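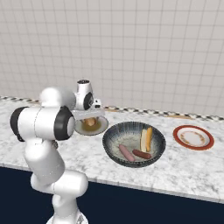

## Sealing schedule for a marble countertop in a rental unit

**Posted by Pamgate Tenant Services**

Our office manages 639 apartments, and a number of the kitchens have marble countertops. The current lease packet states that the stone must be sealed every December. Several residents have reported that water still beads on the surface after a year and have asked whether the work may be postponed. We would like to revise the packet before the winter mailing. Is a fixed yearly schedule necessary, and may residents apply the sealer themselves?

---

**Henon Stone Care**

A fixed schedule is not required. We advise a water test in place of a calendar date. Place a spoonful of water on the stone near the sink and leave it for 15 minutes. If the stone darkens, it is due for sealing. If it does not, test again in six months.

Please note that sealer slows staining only. It does not prevent etching, the dull marks left by lemon juice, vinegar and wine. Your packet should state this plainly, as residents often report etching as a failed seal. Etched areas must be repolished, and on a full counter that work can cost up to $200.

Residents may apply a penetrating sealer if the lease permits it. Excess product must be wiped off within the time printed on the label, or a haze will form.

---

**Flevix**

We have not sealed ours in years and it is fine. Use dish soap.

---

**Pelkonen Property Office**

We concur with the water test. Our lease assigns sealing to the maintenance staff and daily cleaning to the resident. Vinegar sprays are prohibited in writing. We adopted this wording after 2 disputes over deposits, and the form has not been challenged at move-out.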